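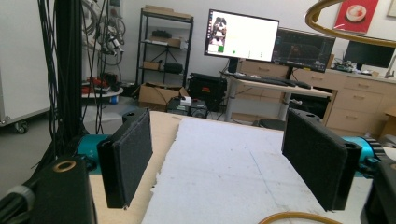 How long does a sourdough starter keep in the fridge between feedings?

A healthy starter will sit happily in the fridge for a couple of weeks, and I've let mine go longer than that when the summer got away from me. Take it out the evening before you want to bake, pour off the gray liquid if you don't care for a sour loaf (or stir it back in if you do!), and give it 2 good feedings before you ask it to raise anything.

Search the kitchen pages Go

Which flour should I feed it?

Whatever you bake with most. I keep two jars going, one on plain white and one on rye, which I named Clullach after a very muddy vacation. The rye one always wakes up first — rye is lively stuff — so if yours seems sleepy, stir in a spoonful and see how it looks by the next morning.

My loaf spread out flat like a pancake. What did I do?

Oh, we've all eaten that loaf, and it makes lovely toast. Most often the dough sat too long in a warm kitchen. Try cutting the rise by an hour next time and shaping it a bit tighter, and go easy on the water until you get the feel of it. Johanna Rüegg wrote in last April to tell me that hers only behaved once she moved the bowl off the top of the refrigerator, and I've been checking where people put their bowls ever since.

Can I freeze the bread?

Please do, though let it cool all the way through first, which takes about 3 hours for a big round one. I slice mine before freezing so we can take out just what we need for breakfast, and the slices go straight into the toaster.

627 shares
2 comments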